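Charging a Brostis controller at an expo?

Mebrat Ejigu
Going to my first gaming expo in July, all by myself, and I'm a bit lost. I bought the one-day badge for 110 dollars and signed up for the Hukus tournament in the side hall. You have to bring your own controller, and mine is an old Brostis that dies after a couple of hours. Do they let you plug in between matches? I wrote to the organizers and got an auto reply with ticket number 2873, then silence.

Mareike Hinrichs
I played in it last year and had a great time! There's a charging table by the check-in desk, but it fills up fast – by noon you're waiting for a spot. Bring a power bank and you can skip it. The players' area has lockers too, so you don't have to haul your bag around the show floor all day.

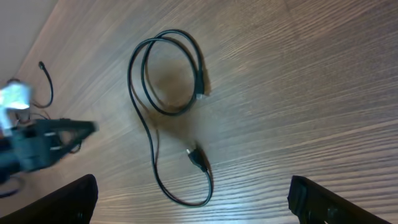 Can you get into the tournament hall before the main doors open?
Players with a confirmed slot go in at 9 a.m. through the Arnlow entrance, and everybody else waits until 10. Have your badge and the signup email ready on your phone.

Balakrishnan Poojary
never been to that one but at the expo near me the lines were insane, eat first

Revathi Annamalai
Mareike covered most of it. I'd add that the bracket holds 100 players and they drop you if you miss check-in – happened to my brother, and he was just in the bathroom (he's still mad).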